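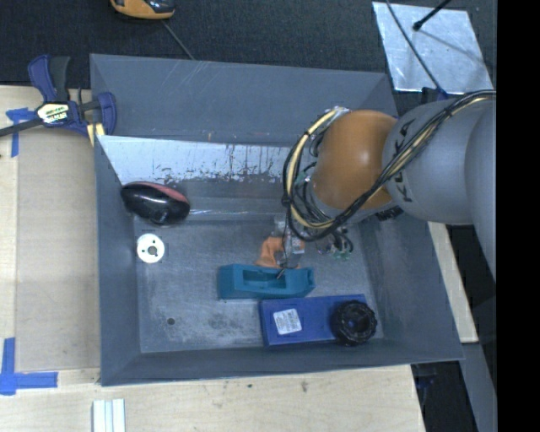 Meltdale Community Screenings: Listings and Discussion Notes

Data card, version 2
May 2018
Maintained by Jabari Mfinanga

Summary

This dataset holds 410 records of public film screenings and the discussions that followed them, in and near Meltdale. Each record is one event: a title, a venue, a start time, the name of the host group and, where one was kept, a short written note of the discussion. Of the 410 records, 400 have a usable date. The other 10 came from undated flyers and have been left in with the date field empty.

Files

screenings.csv - one row per event
venues.csv - one row per venue, 51 in all
notes/ - plain text discussion notes, named by event number

Fields in screenings.csv

event_id: whole number, never reused
title: film title as printed on the listing, including spelling mistakes
venue_id: matches venues.csv
start: local time, 24-hour clock
host: group or organisation named on the listing
format: hall, library, outdoor or online
note: yes or no

Where the records come from

Most listings were typed up from the printed programmes of the Shenoy Film Circle. Later ones were exported from Pistel, the booking system the Circle moved to in November. Pistel stores the doors-open time and the start time in the same box, so early exports had a mixture of the two. These were checked against the programmes and corrected by hand.

Discussion notes were written by whoever was chairing that evening. Some run to several pages and some are two lines. Speakers' names have been replaced with initials, and remarks that gave away somebody's address or employer have been taken out.

Known problems

Double bills appear as one event with both titles in the title field, separated by a slash. Cancelled screenings are only marked as such if the cancellation was printed. The "outdoor" format includes two venues that are covered but open at the sides - treat it with care if you are comparing attendance by weather.

There are no attendance figures in this release. The door counts are on paper and have not been typed up.

Loading the data

All files are UTF-8. The droketti script in the tools folder joins events to venues and writes a single table:

python droketti.py --in data --out joined.csv

It needs Python 3 and nothing else. Rows without a date are skipped unless you add --keep-undated.

Terms of use

Free to use for teaching and research with credit to the Shenoy Film Circle. Please do not try to work out who the initials belong to. Corrections are welcome by issue or pull request, with the event number in the title.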